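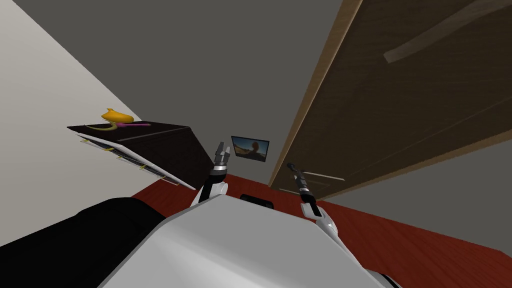 Two robot arms raised behind a pale body. Computer-rendered view.

Home Equipment Letterboxes Spares Ordering Contact

Rider Boundary Letterbox

The Rider is a lockable letterbox for fitting at the edge of a property, so that post can be left without anyone walking up to the front door. It is supplied by Nilterport to households, landlords and housing associations, and is suited to homes with long paths, steep steps or shared gates.

The box takes letters, large envelopes and slim parcels. Post goes in through a covered slot at the front and is taken out through a locked door at the back – residents may therefore collect it from inside their own boundary. A wall-mounted version is available to order, with the door at the front.

What is supplied
Letterbox body in galvanised steel, painted green, black or grey
Steel post and ground plate
4 fixing bolts
Two keys
Number plate, blank

Fitting
The ground plate must be fixed to level concrete or paving. It should not be set directly into turf. The slot should face the footpath, and the lid must open fully without touching a hedge or fence. Where several boxes are to stand in a row, a gap of 50 mm should be left between them.

Residents are advised to obtain the landlord's consent before fitting. Boxes may not be placed on the public footway or verge without permission from the local council.

Price and delivery
The Rider costs £80 including the post. The wall-mounted version costs £50. Orders for Dromuvdale addresses are delivered free of charge – other areas are quoted on request. Replacement keys are ordered by the number stamped on the lock, and proof of address is required.

Enquiries about orders for whole streets should be sent to Malathi Pillai, Equipment Sales.

Page reviewed Aug 16, 2024

Comments (3)

Satish Shenoy
Does the grey match the old model? We have two of those by the gate already.

Lavanya Rodrigues
Fitted ours in June. The bolts were fine but you will need your own masonry bit.

Parvathi Unnithan
Please could the wall version be offered with a left-hand door.

Nilterport Equipment Sales, Palaniappan House, Dromuvdale | Contact us | © Nilterport | Back to top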